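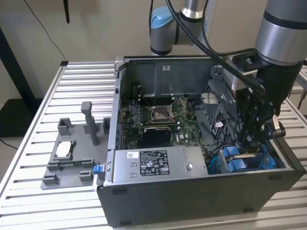
Hardware / Small Servers

Search the archive Enter keywords Go

Subject: Re: [birkinix-users] Nightly backup stalls on second volume
Date: Aug 28, 2018

On the birkinix-users list, the Skistudholm site admin wrote:

> We moved the nightly job to the new backup host in March. The first
> volume finishes. The second one starts, copies for a while, then sits
> at the same byte count until the watchdog kills it. No error in the
> log. The source is an old desktop with the archive share on it, and
> the target is the Prelteck box in the other building.
>
> The first volume is mostly large files. The second is mail folders,
> so lots of small ones. Block size is the default. I have tried
> raising the timeout to 3350 seconds and it only takes longer to fail.
>
> Is this a known problem, or should I start swapping disks?

Leave the disks alone for now. A failing disk on the source would normally leave read errors in the system log, and you would see the byte count creep forward between retries. A count that stops dead with nothing logged points at the job itself.

We had the same symptom at the Valente office. The short version is that the file list and the data share one connection by default. With large files the list is small and gets sent before the receiver has much to do. With a mail store the list is long, the receiver starts asking for data while the list is still being written, and both sides end up waiting on a full buffer. The watchdog sees an idle process and kills it. Raising the timeout can't help, as you found.

To confirm it, run the second volume by hand with the watchdog off and look at the socket queues on both machines once the count stops. If the send queue is nonzero on both ends and neither one moves, you have this problem. If only the source has a full queue, look at the network path between the buildings first, and check that both ends agree on the MTU.

There are two ways around it.

1. Set split-list = yes in the job file. The list is then written to a temporary file on the source and sent in full before any data moves. It needs free space in the temp directory. Ours takes 990 MB for the mail store, so check before you turn it on. If the temp directory fills up, the job exits with status 2 and a plain message, so at least you will see it.

2. Break the volume into smaller jobs by top-level folder. We ran it this way for a few months with a limit of 400 folders per job. It works, but restores are a nuisance because you have to know which job a folder landed in, and new folders are missed unless the job files are regenerated.

I would use the first. The second is only worth the trouble if the temp directory is on a very small partition and you can't move it.

Two notes on the job file. The option has to go in the section for the volume. In the global section it is read and then dropped without a warning. Also, the parser treats a tab before the equals sign as part of the option name, so use spaces.

On the timeout: put it back to the default once the job runs clean. A long timeout hides real stalls, and the next volume in the queue won't start until the first one is released.

As for the watchdog, it only counts bytes on the data channel. With split-list on, the list phase looks idle to it. On a slow source that can be long enough to trip it. Set watchdog-start = data and it will hold off until the first data block goes out.

If the queues look different from what I described, post the following to the list:

- the job file, with passwords taken out
- the last screen of the log from both ends
- the queue sizes, taken twice, a minute apart
- the package version on each machine

Please trim the log before posting. The archive rejects long attachments and the whole message goes with them.

--
birkinix-users mailing list
To unsubscribe, send a blank message with "unsubscribe" in the subject line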